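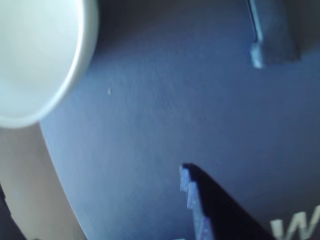 Notebook, adhesives bench
Last updated: August 2023

Hide glue, batch 1107, open time and joint strength. Continues the entry on the Grovau granules.

Stock is the 200 gram strength grade from Grovau, soaked overnight in cold water in the fridge and heated in the covered pot the next morning. The granules swelled evenly and no hard centers were left when I cut a few open. The previous lot had a sour smell after soaking. This one has very little.

Relative humidity in the shop was 67 percent at the start. That is higher than I would like for this comparison and the open times below should be read with it in mind. Elba Pereyra wants the series repeated when the weather dries out. Agreed.

Plain glue, no additive. On maple offcuts at room temperature the surface skinned before I could seat the second piece with any care. Rubbed joints were fine. Anything that needs clamping and alignment is out of the question unless the wood is warmed first. Warming the pieces on the radiator plate bought enough time for a short edge joint but not for the instrument back.

With urea, 3 percent by weight of dry glue. Noticeably slower to gel. The film stayed tacky long enough to place the piece, shift it and clamp. Squeeze-out was stringy and came off with a damp rag. No visible change in color.

With salt, same proportion. Similar open time to the urea, but the film stayed slightly soft at the edges the next day. Salt draws moisture, so this may be the humidity again. Not drawing a conclusion from one set.

Break tests were done by hand in the vise with the long lever. Plain and urea joints both failed in the wood, with fibers pulled up across most of the face. Two of the salt joints failed partly in the glue line. One of those had a thin spot I should have caught when brushing, and I have marked it as a bad sample in the Posum sheet. The other looked well coated, so it stays in.

Brush notes. The Kong bristle brush sheds. I picked hairs out of nearly every joint before closing it. The old round brush with the string binding holds more glue and keeps it warm longer. Use that one and leave the Kong for sizing end grain.

Pot notes. The thermostat overshoots on first heating, then settles. Put the glue in only after it settles. Glue held too hot loses strength, and the strength grade on the bag means nothing after that. Add water in small amounts as it thickens and write it down each time. I missed at least one addition in the morning.

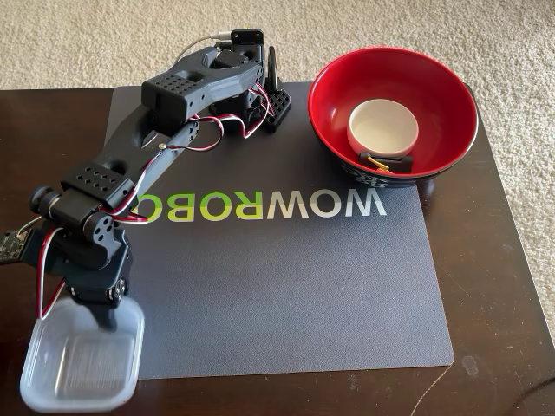 Charcoal-gray mat on the dark brown tabletop, carpet past the edge.

Cleanup. Dried glue came off the glass plate in sheets with warm water. Leftover glue from 1107 is in the freezer in flat bags, labeled by additive. Do not reheat the salt bags for real work.

To do:
Repeat all sets at lower humidity.
Try the urea mix on spruce for the Kidska repair before committing to it. The old joint there needs to be cleaned back to bare wood first.
Ask Grovau for the grind size.
Replace the lid gasket on the pot.

Open question from Elba: does urea glue reopen with steam as cleanly as plain? I have set aside a pair of joints from each set and will leave them until the end of the month before opening them with the palette knife.

2 comments | 0 shares
Contact | Back to top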